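Leave the Desk a Little Dirty

I have been turning this over since July, when my sister scrubbed our mother's old kitchen table for 41 minutes (she timed it, bless her) and lifted off the varnish along with the ink. I think we are too hard on our desks. A white top is sold to us as a promise of a calm mind, and then somebody picks up a marker, as people will, and we go running for the strongest bottle under the sink.

My own feeling is that a damp cloth and a drop of dish soap are plenty, and that whatever stays after 2 tries has earned its place. A few black scribbles, a stray gray dash, a nick in the edge where you lean in to work, and you have a desk that somebody has really used!

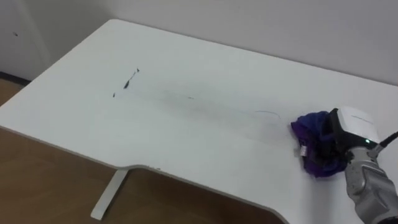

Edileuza Portela wrote to me that this is all very well until you lay a good letter down on fresh ink, and that she wipes hers every evening before supper and sleeps the better for it. I can't argue with her about the letter. I still wouldn't reach for the scouring powder, though, and I certainly wouldn't spend 670 dollars on a new desk over a bit of pen, which a neighbor of mine was ready to do last winter until I talked her into a nice big blotter.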